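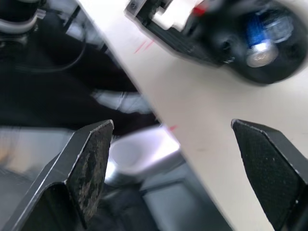 Chapter 3: Small Battery Devices at the Desk

Courses > Workplace Skills > Office Equipment > Chapter 3

Most desks have at least one thing on them that runs on a small battery. A wireless mouse is the usual one. Keyboards, clocks, remote controls and label printers are others. They are cheap to run and easy to look after, but they stop without much warning, and the person using them often thinks the whole computer has failed.

In this chapter you will learn how to set up a work surface for small jobs, how to check and change the battery in a wireless mouse, and how to store spare parts so that another person can find them. You will not need any knowledge of electronics. Chapter 4 deals with leads, plugs and chargers.

Words to know

Cell: a single battery, such as an AA or AAA.
Terminal: the metal part at each end of a cell, or the metal contact it touches inside the device.
Receiver: the small plug that lets a computer pick up the signal from a wireless mouse.
Underside: the face of the mouse that rests on the desk.

3.1 The mouse from underneath

A mouse is made to be seen from above, so people rarely look at the other side. Turn it over and you will usually find the sensor window, the feet it slides on and, on many models, an on-off switch. The battery cover may be underneath as well, or the whole top shell may lift away. Look before you pull. A cover that slides will crack if you try to lever it up.
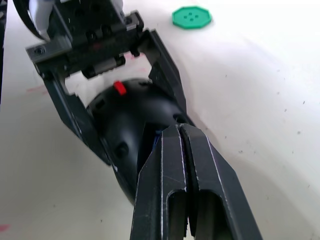 Hold the mouse by its sides and keep your thumb off the sensor window. Switch it off first if there is a switch. Slide or lift the cover, take out the old cell and look at the terminals. Green or white crust means that a cell has leaked, and the device should be put aside and reported to whoever is in charge of equipment.

The plus and minus signs are printed or moulded inside the battery space. Match them to the new cell. With an AA cell the raised end is the plus end. Close the cover, switch on and move the mouse for a few seconds before deciding that it does not work.

3.2 Setting out the table

Choose a flat, pale surface with good light. Small parts are easier to see on it, and a round cell that rolls is easier to catch. Put out only what the job needs - the mouse, the cell and perhaps a second mouse to compare it with. Everything else goes to the back.

Clear bags are useful for spares. You can see what is in them without opening them, and they stand up well enough against a wall. A shallow plastic basket holds things that are still waiting to be sorted.
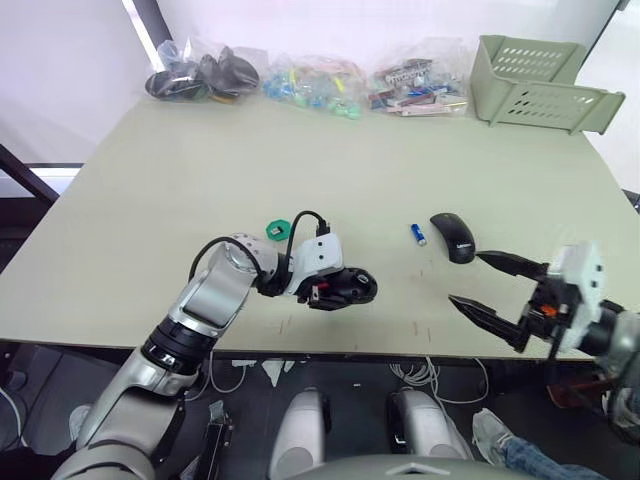 Used cells need a separate tub with a lid. Never drop them back among the new ones, as the two look the same. At the Rondenow training office, Yamila Carrasco asks each trainee to put a strip of tape on a cell as soon as it comes out of a device. The tape also covers the terminal while the cell waits for recycling.

Before you read on

1. Find a battery device at home or at work. Where is the cover, and how does it open?
2. Look for the plus and minus signs. Are they easy to read?
3. Where are spare cells kept, and who knows about it?

Write your answers in your notebook. You will use them in Activity 3A.

34 shares | 3 comments

Contact us | © Ulloa Learning 2019 | Back to top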